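Open day talk, speaker notes (ten minutes, less if the tea's arrived)

Hello, thanks for coming. Say who I am. Thank Shireen Mokgethi for getting me on the list for Prirkthorpe in the first place, and for driving, both ways, on a Thursday, in April rain.

Start with the car park story. Keep it short this time!

So, the Luner open day. I went expecting a big hall with a rope round it and something orange throwing car doors about. What we got was a bench, two black arms and Sota Fujimoto in his socks (he'd left his wet shoes by the radiator), and I was happier with that than I'd have been with the car doors. You could stand right up at the bench and ask daft questions, and I asked plenty.

The bit I want to talk about is the pointing job. Each arm holds a pointed tool, and the idea is to bring the two points towards each other so you can check whether both arms agree about where they are in space. Sounds dull. I stood there for 37 minutes and missed the sandwiches.

PAUSE, next slide. Let people have a proper look before talking.

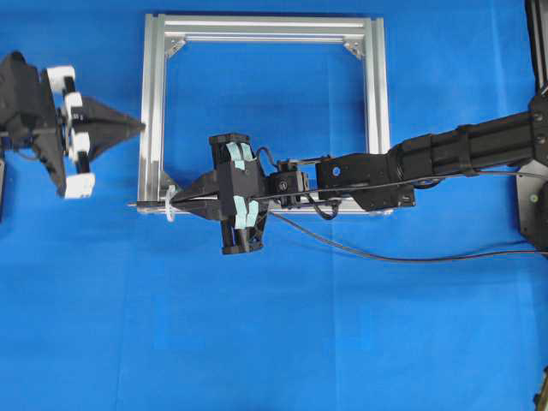 Pyramid on the left, cone and rod on the right, with a gap still between the tips.

Point out the white pads on the left gripper and the light blue tape on the right one. I love the tape. Somebody always asks about grip, and Sota's answer on the day was that you try things until the tool stops slipping, then you leave well alone.

Mention the zip tie too, it usually gets a laugh.

Then the numbers, quickly. Sota said they'd done 532 of these alignments on the Okabe bench since it was set up, and they want 3000 before they'll trust the sums. Shireen asked who does the other 2468 and he pointed at the sign-up sheet. We both put our names down, so that's 2 more pairs of hands.

If there's time: the Cladotero demo next door, which was noisier and had better biscuits.

Questions. Sign-up sheet is by the door, pen's on a string.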